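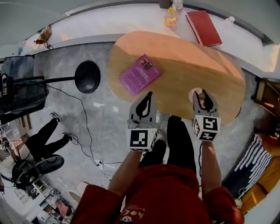 Employee Giving and Supplier Conduct Program: Progress Report to the Ezeani Fund

Last updated: September

1. Purpose of this report

With this report we inform the Fund about the work done at Itgate since the previous report, and about the money that is still not spent. The program has two parts. The first part is the matching of employee donations. The second part is the code of conduct for our suppliers, which the Fund agreed to support with a separate budget line.

2. Matching of donations

The matching scheme is now open to all employees in the Girkwood office, including those on part-time contracts. In the last report we wrote that part-time staff were not yet included, and the Fund asked us to correct this. The rule was changed in the staff handbook and the change was announced by email and at the monthly meeting.

In this period 123 employees made at least one donation through payroll. The upper limit per person stays at $2000 per year. No employee has reached the limit so far. We considered whether to lower it and use the difference for local groups, but we prefer to wait until the full year is complete before we make a proposal.

One difficulty should be mentioned. The payroll system sends the donations to the receiving organizations only once per quarter, and two of them wrote to us to ask where the money was. We have explained the schedule to them. The payroll provider, Flillon, has told us that monthly transfers are possible, but the new setting must be tested first. We expect to have the result of the test before the next report.

3. Supplier code of conduct

The text of the code is finished and was approved by management. It covers working hours, safe conditions, fair pay and the handling of waste. We sent it to all suppliers together with a short form to sign and return.

Most suppliers have returned the form. Four have not, and three of these are small family businesses which told us by telephone that the language of the code is too legal for them. We understand this concern. We are now writing a shorter version in plain words, with the same obligations. The fourth supplier has asked for changes to the part about subcontractors, and our legal department is looking at this request.

The site visits started later than planned. The reason is that the checklist had to be adapted after the first visit, where several questions did not fit a company without its own warehouse.

4. Budget

Spending on the matching scheme follows the plan. Spending on the supplier part is lower than planned because of the late visits. We kindly ask the Fund to allow us to carry the unused travel money into the next period. We do not ask for additional money.

5. Next steps

- Finish the plain version of the code and send it to the small suppliers.
- Complete the test of monthly transfers with Flillon.
- Continue the site visits with the new checklist.
- Prepare a short survey for employees who do not yet take part in the matching scheme.

The detailed list of expenses is sent in a separate file. If the Fund needs the signed supplier forms, we can provide copies on request.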